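Teil 3: Die Stoppuhr-Matte im Kleinfeldtor einrichten

So, das Tor steht, die Netze hängen, jetzt kommt der Teil, auf den sich bei uns im Verein alle gefreut haben: die Clurkeo-Matte! Sie zählt Torschüsse und schickt alles an die App Plotow. Ich hab sie inzwischen so oft aufgebaut, dass ich euch die Reihenfolge einfach so hinschreibe, wie ich sie selbst mache.

1. Matte hinter der Torlinie ausrollen, Kabelausgang zum rechten Pfosten.
2. Die 14 Heringe setzen, erst die Ecken, dann die Längsseiten.
3. Stecker in die Box am Pfosten drücken, bis er einrastet.

Achtung: Die Box nie an der Querlatte befestigen. Ein Lattentreffer, und ihr sucht die Einzelteile im Strafraum (frag mich nicht ...).
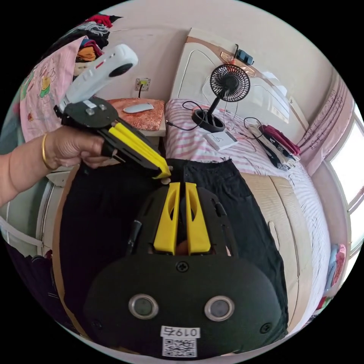 4. Plotow öffnen, auf »Neues Tor« tippen und den Code 933 eingeben. Danach fragt die App nach einem Namen für das Tor, und da lohnt sich ein bisschen Ordnung, wenn ihr mehrere Felder bespielt. Ich nehme kurze Nummern mit führender Null, so wie die 0197 auf dem weißen Aufkleber im Bild, dann sortiert die App sie auch richtig. Armreifen wie den goldenen am Handgelenk dort lege ich zum Einspannen der Matte übrigens ab, die Schlaufen sind eng.

5. Empfindlichkeit einstellen. Für die Jugend nehme ich Stufe »Fan«, bei den Erwachsenen »Pomero«, sonst zählt jeder Rückpass vom Keeper mit.

Hinweis: Der Speicher fasst 1.000 Schüsse. Für ein Turnier reicht das locker, aber vorher leeren schadet nicht!

6. Probeschüsse machen, einmal flach links, einmal flach rechts, einmal in die Mitte. Erscheint Meldung 113, sitzt der Stecker nicht richtig, dann zurück zu Schritt 3.

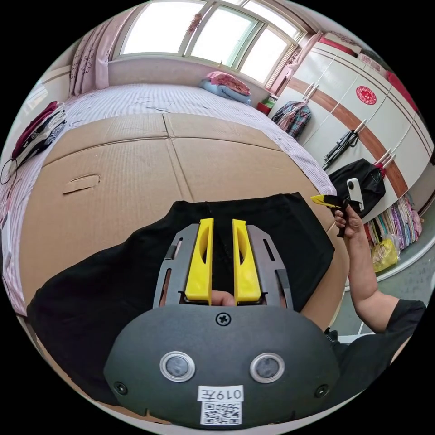
Zwei gelbe Greiffinger über dem dunkelgrauen Gehäuse, unten der QR-Code.

7. Wenn alle drei Schüsse in der App stehen, auf »Spiel starten« tippen und das Handy weglegen. Die Halbzeit müsst ihr selbst drücken, das vergesse ich ständig.

Nach dem Abpfiff erst die App beenden und dann den Stecker ziehen, sonst fehlen euch die letzten Minuten in der Statistik. Wie ihr zwei Tore zu einem Spiel verbindet, steht in Teil 4.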